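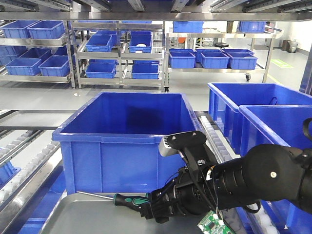 Hand with the screwdriver in front of the center bin. Sensor module on top of the wrist, cables around the wrist and forearm.

Wrist cables and pick position drift on a bin cell

Posted by Hanan Daher
December 30, 2018

I look after one cell with a single arm, a multi-fingered hand and a sensor module bolted on top of the wrist. It picks hand tools out of blue plastic bins. The bin being worked on sits on a metal tray between two roller conveyors. The controller is a Clorko and the bin program came with it, I only changed the positions.

Two things are going on and I don't know if they are connected.

First, the pick position drifts. After a cold start the hand closes where it should. By the afternoon it closes short of the tool, always toward the right side of the bin. With a screwdriver that means it takes the shaft end of the handle when I want the middle, and then the tip droops and catches the rim on the way out. If I redo the sensor calibration it is good again until the next day.

Second, I get error 2127 (hand communication timeout) a few times per shift. It clears with a reset. It seems to come mostly when the wrist is turned far over to reach the back corners, but not every time.

The cables for the hand and the sensor loop around the wrist and forearm with some slack. There is also a small circuit board that hangs under the hand with nothing over it. It was like that when I took over the cell. I have checked the screws on the sensor bracket and they feel tight. The bins are all the same type.

Where would you start? I can have the cell down for half a day but I would like to avoid taking the hand off if I can.

Jouko Koskela

Start with the cables. I have had both of these faults on one cell and they had the same cause.

When the wrist turns, the loop gets shorter. If it runs out of slack it pulls on whatever is at the end of it. At the hand end that is the connector, and you get timeouts. At the sensor end it pulls on the bracket. A bracket can have tight screws and still flex or creep a little in its slots, and a very small angle at the wrist is a lot of distance at the bottom of a deep bin. That would fit with the error always going the same way.

What I would do, in this order:

Write down the present calibration values before you touch anything. You want to compare them later.

Put the arm in manual at low speed. Turn the wrist to one end of the range your program uses, stop, and get the cell into its safe state before you go in. Look at the loops and feel if any of them are tight. Do the same at the other end of the range. Then do it with the arm at its lowest reach, which people forget.

If a cable is tight in any of those positions, undo the ties and route it again. On mine the loop needed 355 mm of free cable between the forearm tie and the wrist tie. Yours will be different, so set it with the wrist at the worst position and add a bit. Too much slack is also bad – a big loop will hook on a bin rim, and with other bins standing right next to the arm you don't have a lot of room.

Use hook and loop straps on the moving part. Plastic ties pulled hard will damage thin cable in a few months and you can't see it from outside.

Then unplug and replug the hand connector and look at the pins. If the latch is worn, replace the cable. Don't tape it.

Draw a line with a paint marker across the sensor bracket and the wrist plate. If the line is broken at the end of the shift, the bracket is moving.

About the board, I would cover it, but leave air around it. Ask whoever built the hand before you wrap anything around it. We made a cover from thin plastic sheet with two standoffs and it has been on since June.

Pui-shan Wan

Had the same thing with the droop. Turn the grip force up. Worked for us.

Jouko Koskela

More force will hold the droop but it won't move the pick point back to the middle of the handle. I'd leave it alone until the calibration stays put, or you will be changing two things at the same time.

Aino Tuominen

I agree on the cables for the 2127. For the drift I would also rule out heat, as you say it is good after a cold start and bad in the afternoon. It's an easy test. Run the warm-up program for 20 minutes with no picking, then calibrate, then run the shift. If the drift is mostly gone, it was the arm and the sensor warming up and you were calibrating them cold. If it is the same as before, it is mechanical and you go back to the bracket.

Also check the tray. If the bin can slide on it, the hand may be nudging the bin a little on every pick. Put tape on the tray along two sides of the bin and see if there is a gap later. We found this on a cell at our Tillstead site after we had already replaced a sensor. Two small stops screwed to the tray fixed it.

Hanan Daher

Thanks. The hand cable was tight with the wrist turned over and the arm low. I rerouted it and swapped the ties for straps. I have run 43 bins since then with no 2127.

The drift is smaller but still there. The paint line is not broken. I will try the warm-up next and put tape on the tray at the same time. Cover for the board has to wait, I've written to Zirnham about how close it can sit and have no answer yet.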